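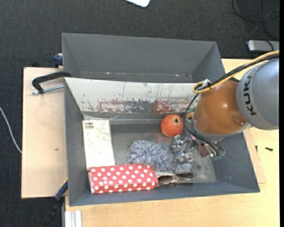
4.2 混載容器の準備と物品の収納

本節は、小口物品を一時的に保管する混載容器の準備、収納及び点検の手順を定めるものである。混載容器とは、形状及び材質の異なる物品を一つの容器にまとめて収めるものをいい、例えば白い長方形の箱、水玉模様の赤い包装品、毛足の長いぬいぐるみ状の品、丸い果物状の品が同じ底面に並ぶ場合がこれに当たる。容器は、口縁に向かって側壁が広がる灰色のものを標準とする。内壁に縦方向の擦り傷や塗膜の欠けがある容器については、4.2.3の基準により継続使用の可否を判定すること。

4.2.1 容器の設置

1. 容器を水平な作業台に置き、がたつきがないことを確認する。
2. 予備の容器を使用する場合は、作業中の容器の後方に、口縁の高さをそろえて置く。
3. 容器の内部を乾いた布で拭き、紙片、糸くず及び粘着テープの残りを取り除く。
4. 容器票に区画名(Wistby又はPomitz)を記入し、作業台の票差しに入れる。

注記:容器票は容器の内側に貼らないこと。粘着剤が残った場合は、付属の樹脂製へらで除去する。

4.2.2 物品の収納

1. 収納する物品を受入票と照合する。1容器当たりの総質量は899 gを上限とする。
2. 箱物を先に入れ、容器の側壁に沿わせて置く。バーコードの印字がある面は、原則として上に向ける。
3. 包装品を置く。包装に折り目がある場合は、折り目を無理に伸ばさない。
4. 繊維製品及び毛足の長い物品は、底面の中央に広げて置く。
5. 丸く転がりやすい物品は、先に置いた柔らかい物品と容器の壁との間に置く。
6. 物品が口縁より上に出ていないことを確認する。

注記:物品同士の一部が重なることは差し支えない。ただし、印字面が完全に隠れる場合は置き直すこと。

注意:先端の細い金属製品は、柔らかい物品に先端を向けて置かないこと。繊維を引っ掛け、取出しの際に損傷を与えるおそれがある。

注意:生鮮品を収納した容器は、当日中に空にすること。果汁が付着したときは、中性洗剤を薄めた液で拭いた後、水拭きを行い、十分に乾燥させる。

4.2.3 内壁及び底面の点検

点検は、使用300回ごとに行う。使用回数が500回に達した容器は、外観にかかわらずStullgate保管係へ返却し、再整備を受けるものとする。

1. 容器を空にし、内壁及び底面を明るい場所で目視する。
2. 乾いた手袋で表面をなで、引っ掛かりの有無を調べる。
3. 底面との境目に透明な帯材がある容器では、その端部の浮きを確認する。
4. 結果を点検簿(様式Ojeda-4)に記入する。

判定は次による。

擦れ跡又は変色のみのもの:継続使用可
塗膜の欠けがあり、引っ掛かりのないもの:継続使用可。位置を点検簿に記録する
塗膜が浮き、指先で剝がれるもの:使用中止
亀裂又は鋭い縁があるもの:使用中止、直ちに返却

警告:浮いた塗膜を刃物で削り取らないこと。破片が物品に混入するおそれがある。

4.2.4 返却及び保管

使用を終えた容器は内部を空にし、同じ寸法のものに限り4個まで重ねて保管することができる。使用中止と判定した容器は重ねず、返却票を添えて所定の棚に置く。返却票の控えは、次回の点検まで保存すること。

2019年1月23日 改訂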